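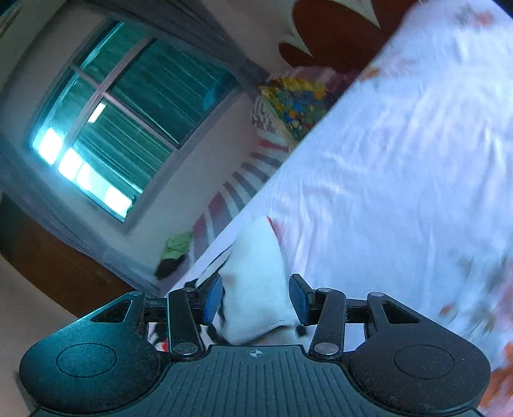
I moved into the apartment on Flirmont in September, and the laundry room is in the basement, past the bike racks. The machines take a card you load at a kiosk. The smallest amount it accepts is 20 dollars, so I always have money stuck on it. Back upstairs I fold next to the window, with the wall on one side — it's the only spot where I can tell navy from black.

Bianka Gulyás in 205 told me to go down on Thursday before 7 a.m. She was right. I had all the dryers to myself, and a full cycle is 60 minutes if you don't open the door. If you do open it, the timer keeps running anyway.

My one real problem is socks. I lose a few each month. I used to buy all gray ones so it wouldn't matter, but I got tired of gray and now I buy stripes, and a single striped sock is no use with anything else.

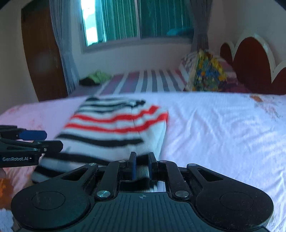

I keep the singles in a shoebox for two months and then they become dust rags. Blair MacBrayne pins hers together before washing. I tried it for a week and lost the pins.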